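Hladun Street Supper Club
Minutes of the fall planning meeting, September 11, 2015

Present: Uliana Maksymiv (chair), Ustyna Polishchuk (minutes), and a very full table of members. Apologies came in from the Limar end of the street, who had a school concert.

1. Last minutes
Read and agreed. One correction: the March supper was at the Gesano Room, not the church hall. Thanks to everyone who wrote in about it!

2. Spring and summer suppers
Uliana went through the numbers and they got a round of applause. We served 1,341 plates between March and the end of August, and 846 of those were at the outdoor suppers, so the outdoor suppers are clearly here to stay. The borscht night was the favorite by a mile. People are still asking for the recipe and Ustyna will put it in the next newsletter (the short version, with canned tomatoes).

The bean stew was good too, but there was too much of it. Agreed to make a smaller pot next time and more bread.

3. Bowls and plates
Long and happy discussion. We are short of soup bowls after the summer and the paper ones go soft before people finish. Most members want real dishes back on the tables, and mixed colors are fine – nobody is asking for a matching set. Uliana likes light blue for soup. Ustyna would like wider rims, which are easier to carry full.
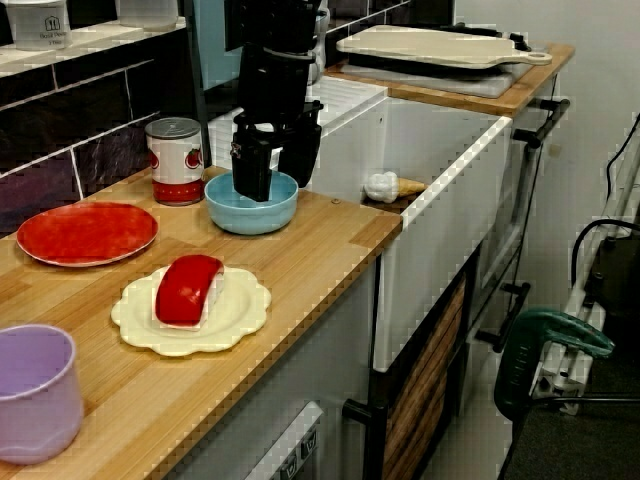

Light blue bowl next to the sink, tomato-label can to the left.

Members are asked to look through their cupboards and bring what they can spare to the Gesano Room on any supper night. Chips in the rim are a no. Small stains are fine. Please put a piece of tape with your name on the bottom if you want the dish back at the end of the season.

Action: Ustyna to set up a shelf for donated dishes.
Action: Uliana to ask the Clinano store whether they still sell single bowls.

4. Harvest supper
This is the big one and the room was buzzing. It will be our first supper with two sittings. We had 505 people through the door at last year's harvest supper and the line went down the steps and past the bike rack, so splitting it up should be a real treat for the kitchen crew as well as the guests.

Menu as agreed: tomato soup, roast squash, potato dumplings, cabbage slaw, apple cake. There was a strong push for plum cake as well. Vote taken, plum cake is in. 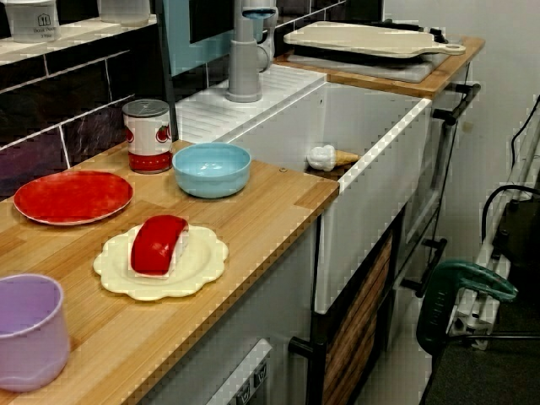 Table settings for the harvest supper will be done by color this year, one color to each table, so that servers can call out "red table" or "purple table" and everyone knows where to go. Last year's paper numbers kept falling into the soup. Ustyna wants a flat red plate for one table, a lavender cup for another, and a cream plate with a scalloped edge, like a flower, for the table by the piano. Everybody loved the flower plate. We will need a marker for the kids' table too, and the kids should pick it themselves. Uliana will draw up the seating plan and bring it to the next meeting so people can argue over it in good time.

Doors: first sitting opens as soon as the soup is hot, second sitting after the tables are wiped down. Music between sittings if the accordion is back from repair.

Action: cake bakers to sign up on the sheet by the coat hooks.
Action: Uliana to confirm the oven at the Gesano Room has been fixed.

5. Cooking mornings for kids
Eleven families have now asked for these, which is wonderful. We will start with cold dishes only: salads, sandwiches, fruit plates. Ustyna has offered to run the first one and will ask for two more adults in the room. Aprons needed in small sizes. Old shirts worn backward will do!
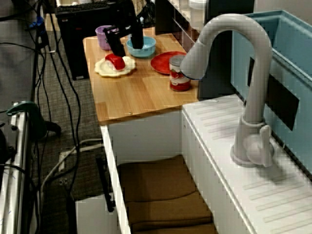 Red piece on the cream plate, with the blue bowl and purple cup behind.

6. Any other business
The big ladle is missing again. Please check your car.
The Limar families would like to host the winter potluck. Agreed with cheers.
The side door sticks – push low down, near the hinge.

Next meeting: same room, after the harvest supper. Bring leftovers.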